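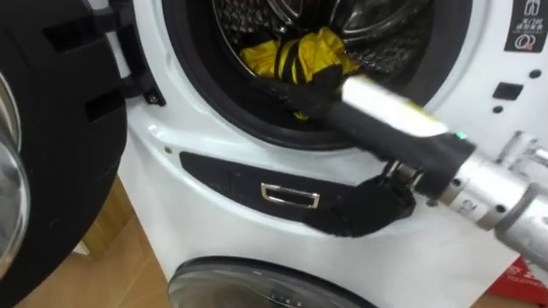

Front loader with the door open

Replacing bathroom sealant round a shower tray, old stuff keeps going black

We had the shower room refitted in September by a firm called Ravus and the sealant along the long side of the tray already has black spots in it. Bleach shifts them for a week or so and then they come back. The gap between tray and tile is wider at one end, maybe enough to get a coin in. I'd like to redo it myself before we have family staying. Do I need to take all of it out or can I go over the top? The tray is 80 by 100 cm, stone resin, and there is no leak that I know of.
Tatiana Polák, 2nd December

Janka Šimko
Take all of it out. New silicone won't stick to old silicone. Cut along both edges with a sharp blade, pull out what you can, then use a sealant remover on the rest and wipe down with meths. Leave it overnight with the fan on. Stand in the tray while you run the new bead, or put a few buckets of water in it, so the joint is open when it sets. If the gap is much wider at one end the tray may not be sitting level – check that first, and ring the fitters if it rocks. It should be their job after so short a time.

clilau47
I just went over mine and it was fine for 2 years. Get a mould resistant one.
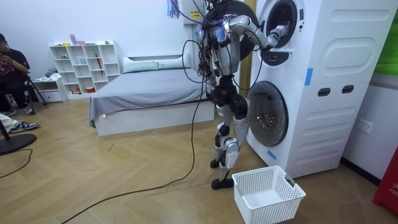 How long should I wait before using the shower again?

Go by the time on the tube, which for most bathroom silicone is 24 hours. Give it longer if the room is cold or the bead is a thick one.

Janka Šimko
Forgot to say, put masking tape along both sides and peel it off while the silicone is still wet. Much neater than using a finger on its own.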